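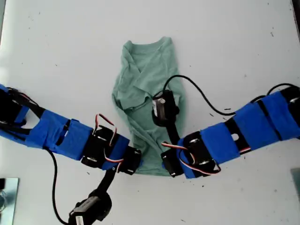

Photo: Flustley Clothes Bank

T-shirts: how we would like them folded

The summer clothing collection opens again in June, and as usual most of what comes in will be T-shirts. Last year they filled more shelf space than everything else put together, partly because there were so many and partly because of the way they were stored. A shirt that has been dropped on the pile half folded takes up the room of two or three, and by the time it reaches someone it needs ironing again.

We have agreed one way of folding with the clothes banks at Sirkine and Maeng, so that bags can be passed between the three of us without being unpacked and done again. It suits anything with a round neck and short sleeves, from toddler sizes up to the largest adult ones.

Lay the shirt face down on a clear table with the neck away from you. Smooth it from the middle outwards with the flat of your hand. Creases left in at this point stay in, and pale colours such as light green or cream show them most.

Bring one side in towards the middle, so that the fold runs straight down from the shoulder, and turn the sleeve back on itself. Do the same with the other side. The two long edges should be parallel. If the shirt comes out narrower at the hem than at the shoulders, open it and start again, as it will not stack.

Fold the hem up to just below the collar, then fold once more in the same direction. Turn the shirt over. The finished width should be 21 cm, which is the short side of a sheet of A4 paper, and there is a piece of card cut to that size in the drawer under each sorting table. For children's shirts leave out the last fold and ignore the card.

Shirts go into the Prerkora boxes standing on edge, with the neck fold facing up, 8 to a row for adult sizes. Please do not lay them flat in layers. People looking for a size pull from the bottom and the whole box has to be redone. Size labels go on the front of the box and not on the lid.

Anything with a stain, a hole or a stretched neckline goes in the rag sack under the window. Rags are sold by weight and do not need folding. Shirts with a printed slogan are fine, but please put school and club shirts to one side, as these go back to the school or club first.

We have almost 80 empty boxes in the back store, which ought to be enough until the end of the summer. If you are giving clothes and would like to fold them at home before bringing them in, that would be a great help. Please wash them first and use clear bags. Paper copies of these instructions are on the shelf by the door at Flustley, and Sirkine and Maeng will have them before the collection opens.

Posted 26/03/2021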